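Shared Tables and Small Items: Frequently Asked Questions
Deden Study Center, Member Services

The following answers apply to all shared tables on the second and third floors. Members with a question that does not appear on this page should write to Gudrun Boström at the member desk. Replies are normally sent within 3 working days.

Who may use the shared tables?
Any member with a current card may use a shared table during opening hours. Reservations are not taken for individual seats. Groups wishing to use a whole table should ask at the desk on the day of their visit.

How many tables and places are there?
The center has 155 places at shared tables. A further 9 places in the Cardoso Room are set aside for members taking scheduled classes and may be used by others only when no class is listed on the door.

What may I keep on the table while I am working?
Members may keep out the items they are using: paper, pens and markers, an eraser, a bottle of water, and a small amount of food that does not require cutlery. Bags and coats should be placed under the chair or on the hooks along the corridor.

Are drinks permitted?
Water is permitted at every table if it is in a bottle with a screw cap. Please close the cap between drinks. Coffee, tea and soft drinks must be taken to the Porkeo lounge on the first floor, including those in travel mugs.

May I bring fruit or other food?
Whole fruit is permitted. It should be kept in a bowl and not set directly on the table, as juice from bruised or cut fruit marks the white surface and is difficult to remove from paper. Peeling and cutting should be done in the lounge, where there is a sink and a food waste container. Hot meals and anything with a strong smell are not permitted on either floor.

What is the difference between a pen holder and a basket?
A pen holder is for items in use, such as markers and pencils. A basket is for gathering small items when you are ready to leave or when you wish to clear some space. Baskets may be moved freely along the table but should not be taken to another floor. Please do not put food or bottles in them.

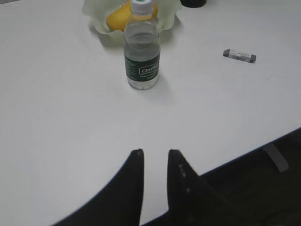
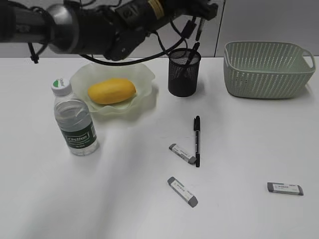
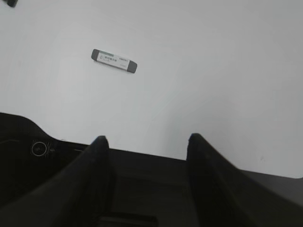

Small items on a white table. Second picture: pen holder and basket. Third picture: eraser in its paper sleeve.

How should markers be stored?
Markers should be capped as soon as they are put down and returned to a pen holder when you have finished. A marker found on the table at closing time will be placed in the nearest holder by staff. Dry markers may be handed in at the desk - please do not put them back with the others.

I have marked the table. What should I do?
Please tell a member of staff as soon as possible. Most fresh marks can be removed with the spray kept at the desk. Members are asked not to use their own cleaning products, and not to rub the surface with an eraser, which can leave gray smears that are harder to clean than the original mark. There is no charge for accidental marks reported on the same day.

What should I do with eraser crumbs?
Gather them onto a sheet of scrap paper and empty it into the wastebasket. Brushing them onto the floor blocks the vents beneath the windows.

May I leave my things on the table during a break?
Belongings may be left for up to thirty minutes. After that time, staff may gather them into a basket and hold them at the desk so that another member can use the place. The center does not accept responsibility for items left unattended.

What happens to items left overnight?
Tables are cleared every evening. Stationery is kept in the lost property cabinet until the following Thursday and is then added to the general supply. Opened food and opened bottles are thrown away the same evening. Keys, cards, telephones and similar items are recorded by Joaquim Magalhães and kept for longer; please ask for him by name.

Can I borrow stationery?
Yes. Markers, erasers and scrap paper are available at the desk at no cost for use within the building. Notebooks may be purchased from the Voren counter near the entrance.

Are the bowls and baskets for sale?
No. They belong to the center and are washed by staff at the end of each week.

Can the furniture be rearranged?
Tables should remain where they are. Chairs may be moved between tables on the same floor, provided the aisle is left clear. Requests for a different layout for an event should be sent to Tímea Pálfi, extension 225, with the name of the group and the hours required.

When were these rules last changed?
The present rules took effect in September. The main changes concern whole fruit, which was previously limited to the lounge, and the time allowed for breaks. Comments on the rules are welcome and may be left in writing at the desk.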